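Search this site
4 min read
We use cookies to keep you signed in. Accept / Manage

Setting up your Turen sewing table, part 2: the cutting mat and the patchwork guide

Okay, you've got the legs on and the table isn't rocking. Now for the bit I like best! I've put together three of these (mine, my sister's and one for Raghavendra Bhat down the hall), so I've made most of the mistakes already.
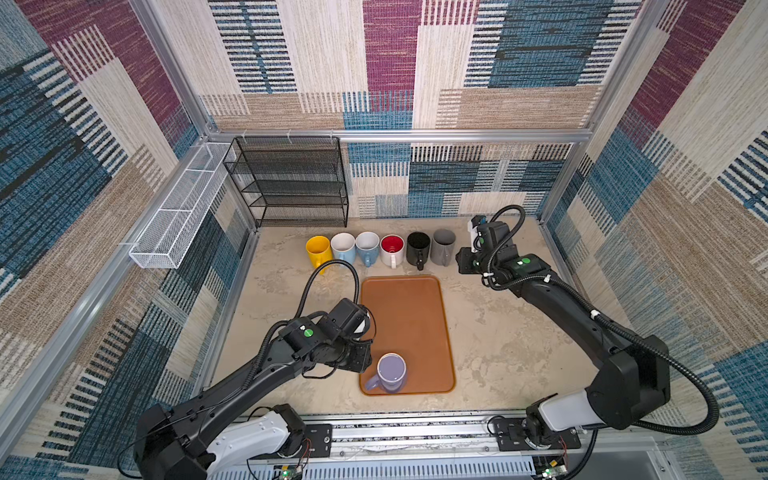
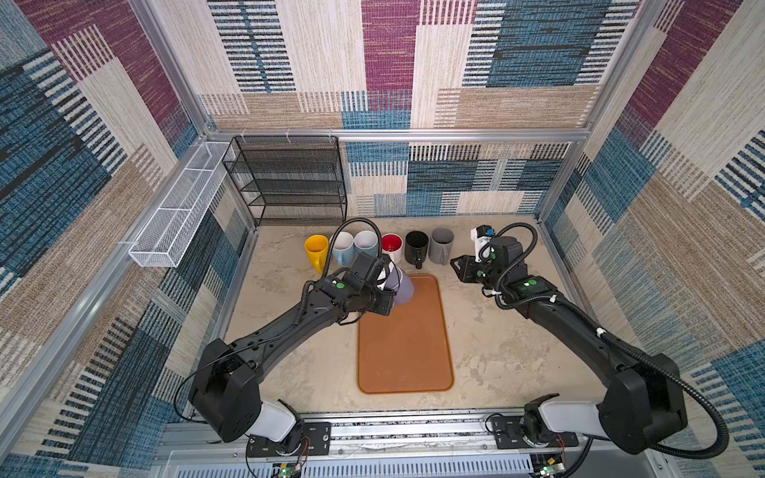 Big patches, stripes, a pale surface.

1. Wipe the table down with a barely damp cloth and let it dry. Mine took roughly 8 minutes with a window open.

2. Unroll the mat, grid side up, and leave it overnight. I know, I know. If you skip this the corners curl and you'll be muttering at it for weeks.

3. Line up the mat with the front edge, then press the 2 grip strips down from the middle outward.

Note: the strips in the Kerketti kit are longer than the Hondik ones. Trim them with old scissors, please, your good ones will never forgive you.

4. Slide the patchwork guide into its slot until it clicks. Don't tighten the knob yet.

5. Cut one test square from scrap and measure it both ways. If it's off, nudge the guide and cut another (I went through half a pillowcase doing this).

6. Happy with it? Tighten the knob, finger tight only.

Caution: close the rotary cutter every single time you put it down. Thaddeus Lindgren has the scar, and he'll show you whether you ask or not.

Lost the knob? The spare is part 1036, and the Pomare one fits too. Part 3 covers the lamp and the thread rack.

Sign up for our newsletter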